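Clear jars for craft scraps: worth it or just another thing to dust?

Started by dorottya_b
Tuesday, December 17, 2024

My craft table is white and every crumb of paper shows on it. I keep reading that the fix is to put everything in clear containers so you can see what you have. The Prinesura set is $449 for the full wall of jars and racks, which made me laugh out loud. Has anybody here bought into this and still liked it a year later? Or does it end up the same mess with lids on?

Dorottya Bozsik

kapoor_d wrote:
Same mess with lids on. I bought the small Braten set in September and used three of the jars. The others hold other jars. People who sell containers think every problem is a container problem.

AkosuaI wrote:
I'm going to disagree with Dwayne, a bit. For confetti and punched bits a tall jar with a screw lid is the only thing that has worked for me. Bags split. Boxes tip. But I wouldn't pay for a matching set, and I'd never put scissors or markers in one. Those need to be out where your hand goes.

wulan.yeoh wrote:
"Out where your hand goes" is how my table got the way it is. Everything is within reach, so everything is on top of everything else.

AkosuaI wrote:
Then you have too much stuff, Wulan. Sorry. That's a separate problem from jars.

aba_asamoah wrote:
I'm with the doubters on sets and with Akosua on the one jar. The table I use is shared, and it has a jar of pink, yellow and green bits with an orange lid, red-handled scissors, a marker with a blue cap, a tissue box, a red bowl and a crumpled clear bag. The jar is the part I'd keep. The bag I would get rid of tomorrow, because a clear bag is supposed to show you what's inside and once it's crumpled it might as well be a grocery sack. 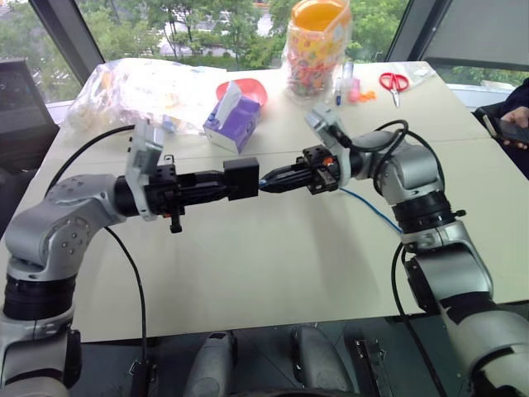 What do you do with the odds and ends that don't fill a jar? Put them in one shallow open bowl and empty it when it gets full.

I know that sounds too simple. I tried the Suler drawer dividers before that and spent more time sorting than cutting.

kapoor_d wrote:
An open bowl is a junk drawer you can see. What happens when it gets full and you don't empty it?

aba_asamoah wrote:
Then you have a full bowl, Dwayne. It's still smaller than a full table.

wulan.yeoh wrote:
Does the confetti not stick to the inside of the jar? Mine clings to anything plastic in winter and I end up shaking it out over the sink like an idiot.

AkosuaI wrote:
Some does. Wipe the inside with a dryer sheet first. I was sure that was an old wives' tale and it mostly works.

kapoor_d wrote:
"Mostly."

dorottya_b wrote:
OK so nobody is telling me to spend $449. I have a pretzel jar that's nearly empty, I'll wash that and see how it goes with the punched paper. Not sold on the bowl yet. Does it have to be shallow?

aba_asamoah wrote:
If it's deep you'll never see the bottom again. Mine is a Peltonen cereal bowl with a chip in it.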